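Hander cell: frequently asked questions
By Chrysoula Fragkou, Modmont workshop. Updated in July

How often must I clean the wrist camera?
Before each shift, with a dry lens cloth. Do not use solvent on the small window. If you remove the cover, run the camera check again.

The arm goes too near to the container. What do I change?
Open the approach page and look at the stop distance. Our setting is 40 mm. At very short distance the picture becomes soft, and the rim is difficult to find.
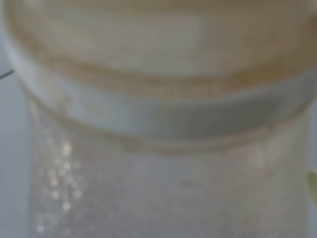

After you change the distance, teach the pick point again at slow speed. Save it under a new name and keep the old one for one week.

Which height do I use for the tall containers?
Use 410. For the short ones, 380. Both are in millimeters from the table.

When do I grease the wrist joint?
Every 24 weeks, with the arm parked and the power locked off.

Comments

Nomvula Potgieter: Is the stop distance the same for the Vernia gripper?

Chrysoula Fragkou: No, please measure it again, the fingers are longer.

Botha_nights: Slow speed helped us on Saturday, thanks.

Contact the workshop | © Modmont | Back to top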